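Gripper notes, part one. Over the past weeks I have been running two parallel-jaw grippers on the same arm with the same controller: the Vunik stock unit and the Revine with longer fingers. Posting results as I go.

1/ Setup. Same wrist camera, same mount, same exposure for both. The controller is a Mollah, firmware untouched. The only thing that changes between runs is the gripper and its tool offset.

2/ Total so far is 838 grasp attempts. I threw out the first 40 because the finger zero on the Revine was off and I did not catch it until Sewwandi Paul read the logs.

3/ Of the attempts I kept, 391 were on the Vunik. The rest were on the Revine. Not a perfect split, but close enough to compare failure types.

4/ Rigid items are boring. Both grippers handle bottles from above if the approach is centered on the cap. Off center, the shorter fingers push the bottle before they close on it.

5/ Soft and shiny items are where they differ. Wrist view with the fingers open, yellow foam-like piece nearest, chip bag and red bottle farther out:

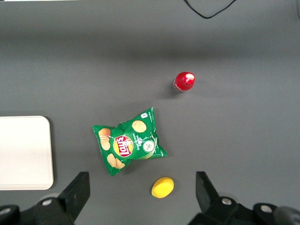 Moushumi Sivakumar

6/ The chip bag is the hard one. White glare streaks on the green film give the segmentation bad edges, and the planner then picks a grasp line across the glare. Lowering exposure helps the bag and hurts anything black.

7/ Black fingers on a gray surface mask out cleanly. The black cable near the top of the view is less convenient. The finger mask is a color threshold, so it takes the cable too. I switched to a fixed mask computed from finger position - dull, but it works.

8/ Foam: the Vunik closes too hard at the default force limit. It holds, but the piece deforms and the release point shifts. I cut the limit to the lowest setting the controller accepts and the shift mostly went away.

9/ The Revine has finer force steps but slower closing. Cycle time suffers. For sorting I would take the Vunik. For anything that has to be set down in an exact place, the Revine.

10/ Recep Çetinkaya asked about suction. I have a Flekenico cup on the shelf and have not mounted it. I expect it to do well on flat packaging and badly on foam. No data yet.

11/ Next: same objects, second light position, both exposure settings. Logs go up after I fix the timestamps.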